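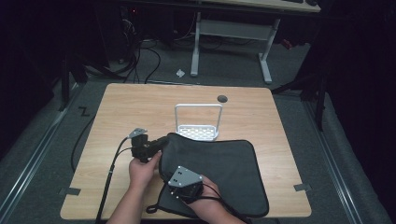 Pinzas en la mano, factura en la mesa

Llevo una semana leyendo la propuesta comercial de Redalby y sigo sin saber qué nos quieren vender. El folleto habla de un «servicio integral de enseñanza por demostración», que en cristiano viene a ser esto: te mandan dos pinzas de mano con sus cables, tus empleados hacen con ellas el trabajo que harían con los dedos, los datos viajan a una plataforma llamada Plerex y, pasado un tiempo, te devuelven un modelo que en teoría sabrá mover un brazo robótico. El brazo va aparte. Eso aparece en la página 19, en un cuerpo de letra que mi oculista consideraría interesante.

Reconozco que la idea tiene su gracia. Quien haya intentado programar a un robot para que coja algo blando sabe que la tela es un mal bicho. Una caja se queda quieta donde la dejas. Una funda acolchada se arruga, dobla una esquina y se levanta por donde menos conviene. Que una persona sujete el borde con la pinza y repita el gesto hasta aburrirse parece más sensato que escribir reglas para cada pliegue posible.

Mi problema empieza con la palabra «natural», que el folleto repite con entusiasmo. Pruebe usted a sostener un aparato negro y aparatoso en cada mano, con un cable colgando de cada uno, y a manejar algo blando sobre una mesa. Con los dedos uno nota si la tela cede o se resbala. Con la pinza hay que mirar, corregir y volver a mirar. Lo que se graba es el gesto de alguien peleándose con una herramienta, y luego se nos presenta como la destreza de un operario con veinte años de oficio. Son cosas distintas y me gustaría que el precio lo reflejara.

Porque el precio existe. La tarifa de entrada es de 337 euros por puesto y jornada, con un mínimo de dos puestos. Redalby asegura que el sistema alcanza un 95 por ciento de acierto en «tareas textiles ligeras». Pregunté qué contaba como acierto. Me contestaron con un enlace al mismo folleto. Pregunté también si ese porcentaje se había medido con material del cliente o con el suyo, y ahí la conversación pasó a «un compañero del área técnica» que todavía no ha escrito.

No es una pregunta de tiquismiquis. En el taller de Grosstead, donde hicieron la prueba gratuita antes que nosotros, trabajan con fundas de tres proveedores, y cada una dobla a su manera. El modelo que recibieron se defendía con la primera. Con las otras dos hubo que volver a grabar, y la segunda grabación ya no era gratuita. El contrato lo llama «ampliación de dominio». Yo lo llamaría pagar otra vez.

La competencia tampoco me consuela. Trevaskis ofrece algo parecido, más barato y con las pinzas en propiedad, pero el cliente tiene que ordenar y etiquetar sus propias grabaciones. Quien dirige un taller pequeño sabe lo que significa eso: un sábado por la mañana delante de una pantalla, decidiendo si un agarre fue bueno o regular. Al menos es un coste que se ve venir.

Hay otro asunto del que se habla poco en estas reuniones. ¿De quién es el gesto grabado? En la propuesta, los datos quedan «a disposición de Plerex para la mejora continua del servicio». Traducido: mi gente enseña, yo pago la jornada y el modelo mejorado se le puede alquilar al taller de enfrente. Pedí que quitaran la cláusula y me ofrecieron un descuento por dejarla. El descuento era pequeño, lo que da una idea bastante exacta de cuánto creen que vale el trabajo de quien sujeta las pinzas.

No digo que haya que cerrar la puerta. Si Redalby viniera con una prueba hecha sobre nuestras fundas, con los fallos contados uno a uno y el brazo incluido en el presupuesto, me sentaría a escuchar – y hasta pondría el café. De momento hemos pedido tres cosas por escrito: la definición de acierto, el precio de cada nueva grabación y la propiedad de los datos. La oferta caduca en abril. Nosotros seguimos doblando a mano.

Imprimir
Enviar por correo electrónico

Artículos relacionados
El brazo va aparte: cómo leer un presupuesto de automatización
Alquilar o comprar: cuentas de un taller pequeño
Cláusulas de «mejora continua» y otras letras pequeñas
Por qué la tela sigue resistiéndose a las máquinas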